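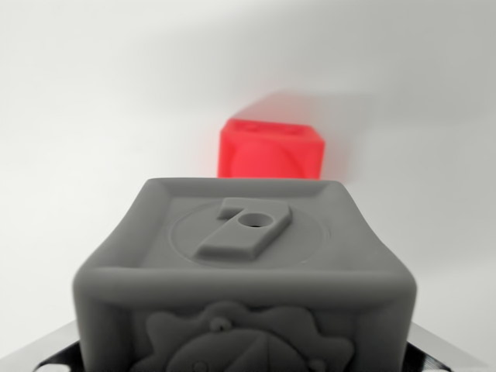 How long should you let a homemade wall calendar dry before you hang it? Overnight if you used a glue stick, two nights if you used anything that pours.

I learned that with my second calendar, which slid down its own backing board while I was at work. So let's start with the glue and go from there.

## What I use

- one sheet of heavy card, bigger than you think (mine's usually cut from a Clenberg mailer)
- thin paper for the month pages
- a glue stick
- a ruler, a pencil, and a pen that doesn't bleed
- two bulldog clips

## Rule the grid first

Make one master grid and trace it for every month. Seven columns, six rows. You'll be tempted to get away with five rows, and then you hit a long month that starts late in the week and you're squeezing two dates into one box with a slash. I did that for years! It looks awful and I always missed whatever was in the bottom half.

Leave a strip down the left side for notes. Mine holds trash pickup, library books and whatever my sister has decided we're doing for Thanksgiving.

## Number it in pencil

Pencil all the numbers in, check the first and last day of each month against a calendar you trust, and only then get the pen out. I inked the whole of November one column off once, and it was around 8 at night, and I just left it and was wrong about everything until December.

If your handwriting wanders (mine does), use stamps or stencils for the numbers. Bisik makes a stencil with nice fat numerals. Go light on the ink – the thin paper soaks it up fast.

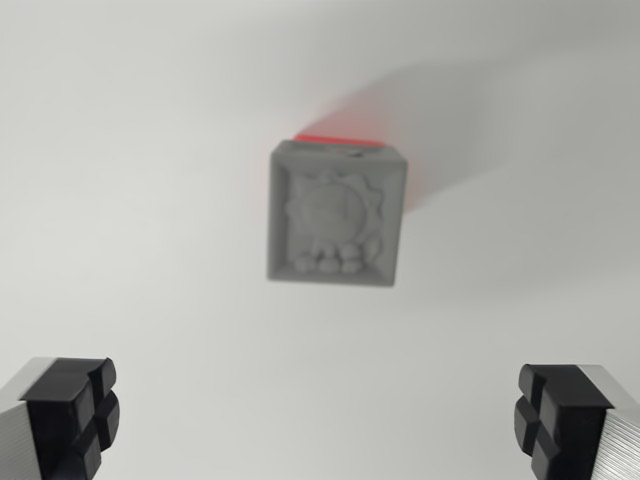 Carol Bickerstaff wrote in to say she skips the notes strip and puts a blank row along the bottom instead, so there's more room for long names. I tried it in March and she's right about the room, but I kept forgetting to look down there. Try both, I guess.

## Put it together

Stack the pages with January on top and tap the edges square on a table. Run the glue along the top inch of the card only, press the last page onto it, then clip the whole stack on with the bulldog clips. When a month's done you slip it out and the rest stays put.

Hang it at eye height, somewhere you stand around anyway. Mine's next to the kettle, with the pen on a string.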